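Polling place walk-through, Plirkesis town hall annex
Checklist with my comments
2023-06-25

I did this one on my own this year, so the comments run long. Sorry! The form is the same one we used for the February special election on the Mevetti land trust question, and I've left the item numbers alone so the two can be laid side by side.

1. Parking and drop-off: PASS
Two accessible spaces by the side door, both signed, both with fresh paint. The curb cut is fine. I'd still like a cone or two out there on the day, since the church next door treats that lot as its own (and who can blame them, it's closer).

2. Path from lot to door: FIX
One paver near the downspout has lifted enough to catch a toe or a walker. I caught mine. I've put in a work order and marked it with orange paint in the meantime.

3. Entrance door: PASS, with a grumble
It opens wide enough for a chair and the closer has been slowed down since February, so it no longer chases people into the lobby. The push plate on the inside works. The one outside works if you hit it on the left half. I wrote "push left" on my notes for the door greeter, but please, can we get the thing replaced before fall?

4. Occupancy sign: PASS
Posted limit is 200 and it's up where you can read it. We've never come close, even for the hearing on the Enier common grazing bill, when it felt like every farmer in the district came with a cousin.

5. Exits: FIX
Main exit clear. Rear exit had stacked chairs in front of it again. I moved them, and I'm going to ask for a strip of floor tape and a sign, because moving them every time I visit isn't a system. Exit lights both lit, and both stayed on when I held the test button.

6. Fire extinguishers: PASS
Tags current, pins in, gauges in the green. The one by the kitchen is hung behind the coat rack, so the rack has to slide down the wall on voting day. It's on wheels, easy job.
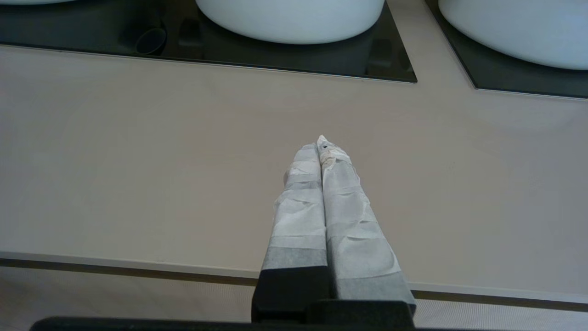 7. Voting booths: PASS
We're set for 4 booths, one of them at seated height. I sat at that one for a good while pretending to be very undecided, and nobody walking past could have seen my paper. The privacy panel on the end booth wobbles a bit if you lean. Tighten the wing nuts and it behaves.

8. Distance marker for campaign signs: FIX
I paced it and then measured it, and I'm glad I did. The old stake was short of the 200 feet on our form, probably moved by whoever mows. I've reset it by the hedge. The Szulc campaign had signs on the wrong side of the new line, so I phoned their office and they were very nice about it. Please recheck the night before.

9. Cords and cables: FIX
The extension cord for the check-in table runs straight across the walkway. We need the long one, taken around the wall, with a cord cover at the kitchen door. Also, no space heaters. I know it's drafty. Bring a sweater.

10. Lighting: PASS
Two tubes were out over the ballot box in February and they've been replaced. Lovely and bright in there now. The outside lamp comes on by itself at dusk, and I waited around to be sure of it.

11. Restrooms: PASS
Grab bars solid, floor level, lock turns easily. Could use a hook on the back of the door.

12. Observer seating: PASS
Chairs fit along the window wall with a clear view of check-in and no view of the booths. I tried every chair. One squeaks terribly, so I put it in the closet.

13. First aid kit: FIX
Kit is there, but the cold packs and the burn gel are expired and there are hardly any bandages left. I've asked for $40 from the supplies line to restock it. If that's a problem, tell me soon and I'll see what we have spare at the Enier schoolhouse.

14. Emergency contact sheet: FIX
Still has the old number for the county clerk's office on it! I crossed it out and wrote the new one in pen, but a clean copy should go up by the phone and another inside the supply box lid.

Still open: items 2, 5, 8, 9, 13 and 14. I'll go back once the paver is done and initial them on this same sheet. The key goes back in the lockbox and the code hasn't changed.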